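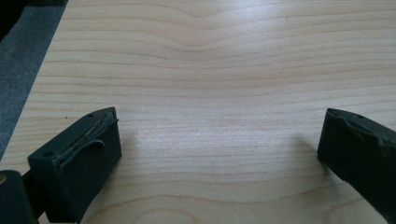 手指垫的脾气,以及七月的一次小保养

各位Grurna通讯的老读者、新读者,大家好。上一期说好要聊聊夹爪的日常照料,结果一拖就拖到了七月,实在不好意思,先给大家赔个礼。Fernport这边最近闷热得很,午后人容易犯困,手上做点拆拆擦擦的慢活儿倒是正合适,所以这一期我们就从手持夹爪的两根手指讲起。

Leltiter这套手持夹爪到目前已经累计开合、抓放了2254次,都记在Li项目的台账上。机身没闹过什么大毛病,最辛苦的还是指尖上那层垫子。大家可以想想自己的鞋底,天天踩着不觉得,哪天翻过来一瞧,边上早就毛了。垫子也是一样,先是边缘起伏不平,接着某一段悄悄翘起来,再往后就卷成一条,底下露出浅色的一层。到了这个地步,夹大东西也许还凑合,夹细的、薄的,手感就不太对了。

检查的时候不用搬去专门的工作间,找一张干净的浅色桌面就很好,深色的碎屑掉上去一眼就能看见。两根手指张到最开,中间什么也别夹,先从侧面看边缘,再从上面看垫子有没有翘。我个人还喜欢用指甲沿着边轻轻刮一圈(真的要轻!),哪里松了,指甲会先知道。

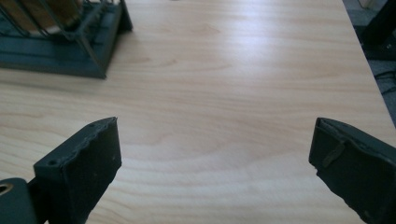
拆旧垫:宁可慢一点

拆之前先断开线缆,把手指上的小圆孔都看一遍,孔里容易藏胶屑,拿木牙签挑出来就行,别用金属针。翘起来的部分顺着它自己卷的方向慢慢揭,揭不动就停,用吹风机低档吹一会儿再来。我们之前图快,拿刀片硬铲过一回,基座上留下一道印子,到现在每次看见还是心疼。

残胶用棉布蘸一点酒精擦,擦完放着晾,最多20分钟,中间正好去泡杯茶。基座如果是打印件,酒精不要倒多了,也不要泡着,布上潮潮的就够用。

贴新垫:先比,再贴

新垫子不要一撕开背纸就往上按。先带着背纸比一比,看四边有没有超出来,该让开螺丝孔的地方有没有让开。左右两片最好出自同一张料,厚薄一致,合拢的时候才不会一边先碰上。确认好了,从靠近支架的一头往指尖方向赶,一点一点压过去,气泡就不容易留在中间。压好以后让两指合拢,垫一张白纸,静置7小时。我一般是傍晚贴,第二天早上再动它。

台账上也请记一笔,换垫时的累计次数、用的哪一批料,都写上。上一副垫子是用到453次的时候开始起边的,当时谁也没当回事,等到整条卷起来才想起去翻记录,好在那一行写得清清楚楚。
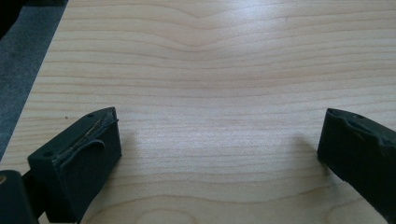
有位读者来信说,他那边的垫子总是左边先坏,右边看着还能用,于是每次只换一边,想问这样行不行。能省则省的心情我们太理解了,可还是劝您两边一起换。旧的一边已经被压薄,新的一边又厚又弹,合起来中心会偏,夹杯子之类圆的东西时尤其明显。旧垫里状况好的那片也不必扔,裁小了拿来试胶水挺好用。至于为什么总坏一边,不妨留意一下操作的人是不是习惯让那根手指先碰桌面,换个人拿两天,再比一比磨损的位置。

换完垫子之后的试夹,我们也有一个不成文的顺序。先空着开合几次,听有没有异响,再夹一块软海绵,然后才轮到硬的东西。最后一关通常是从沥水架里取杯子:金属丝的架子空隙窄,不锈钢杯口又滑,手指伸进去稍微歪一点就会蹭到横杆。能够稳稳拿出来,再稳稳放回去,这副垫子我们就算它合格了。试夹时动作不妨放慢,眼睛多看看指尖内侧,少盯着杯子。线缆也顺手理一理,别让它绕在脚边。

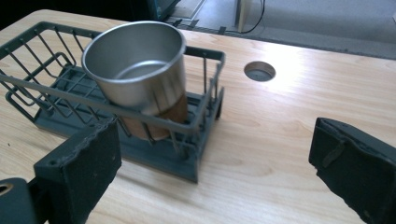
另一位读者提醒我们,杯子如果套着皮质或软木一类的外套,试夹时夹外套和夹杯口完全是两回事,只试外套容易把不合格的垫子也放过去。说得很对,我们已经把“杯口、杯身各试一遍”添进了保养单。您手边若有更顺手的试夹物件,也欢迎写信来,下一期打算讲支架上的螺丝怎么防松,正好可以放在一起聊。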